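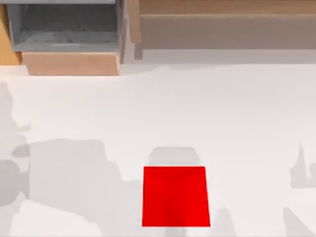 Setsuko Sugiyama thinks I should have stayed in the simulator until summer. Her comment on my last post was that if the virtual arm can't pick up a cube with perfect friction and no dust, the real one in my garage has no business being plugged in, and that I was going to strip another gear. She's probably right! She was right about the first gear.

So, a long catch-up, because I've been quiet since before the holidays and a few people have asked whether the arm project is dead. It isn't. It's been living mostly on my laptop at the kitchen table.

If you're new: I've been building a pair of small tabletop arms out in the garage, on the bench where the table saw used to be. Printed links, hobby-grade servos, and a control board I named Drutimer because it began as a timer board and I can't let go of a name once it's in the folder. The goal is for the arms to put away small stuff. Drop something on the bench, the arm picks it up, the thing goes in the bin. My whole family has heard this pitch and would like me to simply put things in the bin myself.

The simulated version copies the garage in spirit. White table, wood shelving at the back, the gray bin on the far side, two arms, and one red cube to start with. I spent way too many evenings on the shelving. I kept telling myself the background didn't matter and then I'd be back in there at 11 at night fixing the wood color, when the grasping code was sitting there not grasping anything.

Why a cube? Flat sides, easy to measure, and red pops off the white like you wouldn't believe. The first vision code I wrote just looks for red and finds the middle of it. That's it, that's the entire brain. I was a little embarrassed by how well that worked, so naturally I went and made it harder by turning on proper lights.

Shadows, you guys. With flat lighting the detector was happy all day. With real-ish lighting the arms throw these big soft gray shapes all over the tabletop, and even when an arm is out of view its shadow isn't. My red finder doesn't care (gray is gray), but I had a second step that compared the current view against a clean table to find "anything new," and that step went completely bananas. It decided the shadow of the left arm was an object. A large one. It then tried to go pick it up, which moved the arm, which moved the shadow, and it chased itself across the table until it ran into the joint limit and sat there buzzing. Virtual buzzing, but still.

I tried a few things. Bumping the threshold up made it ignore the shadows and also ignore the edges of the cube, so it kept thinking the cube was skinnier than it was and closing the fingers too far. Blurring everything was worse. What finally helped was dumb and simple: look at color first and brightness second. A shadow makes the white table darker but barely changes its color, and the cube changes both. I'm sure this is page one of some textbook I haven't read.

Then I ran a batch overnight. 200 tries, cube dropped in a random spot each time, go get it, put it in the bin. I left the laptop running on top of the dryer (don't do this, it walks) and the log was 3902 lines when I came down for coffee. I read more of it than a sane person should. Most of the misses came when the cube started out close to the front edge, where the arm has to fold up tight to get its fingers pointed straight down. The elbow wants to be somewhere the elbow can't be. I'd been blaming the camera for that for weeks, and all the time it was plain old geometry.

The fix for now is to let it come in at a slant when it's near the front. It looks kind of sneaky, like somebody taking a cookie while you're talking to them. I don't love it. A slanted grab tends to tip the cube, and then the fingers have a corner instead of a face. I may move the base back a little on the real bench, but it's bolted, and I used the good bolts, and I'm lazy.

Which brings me to the garage end of things.

The gear Setsuko mentioned was in the shoulder of the right arm. I'd told it to go to an angle in degrees and it was expecting radians. You can imagine. It took off like a lawn sprinkler, smacked the vise, and two teeth came off. I've replaced it and put a hard limit in the Drutimer firmware so it can't take a step bigger than it should no matter what nonsense I send it. I should've had that in there from day one. If you take one thing away from this post, put the limit on the board, where the laptop can't talk it out of it.

I also redid the wiring, and it's so much nicer now. Before, I had the servo power and the signal lines all twisted up in one fat bundle with zip ties, and every time the shoulder moved hard the wrist would twitch. Now power runs down one side and signal down the other and the twitch is gone -- well, almost gone. It still does it when the garage door opener runs, and I have no explanation for that at all. Ideas welcome.

The new finger pads are cut from an old bike tube. I'd printed soft ones, three versions, and they all got shiny and slippery after a while. The bike tube smells awful but it grips. I glued it with contact cement and held it overnight with clothespins.

Next up is getting the same code to drive both the simulated arms and the real ones without me editing a file in between. I've got a little go-between program for that called Flulturell (my daughter named it, she was eating cereal at the time, I didn't ask). Right now it handles positions but not the gripper, so the real arm will travel very nicely to a spot over the cube and then just hover there, thinking about it. I'd like to have the gripper part going by March. After that I want to try something that isn't a cube. A spool of thread maybe, or one of the million loose wood screws I own.

And Setsuko, yes, I ordered spare gears this time. Two of them. One for each shoulder, and please don't tell me I need four.

Contact | Copyright, all posts and pictures by the author | Back to top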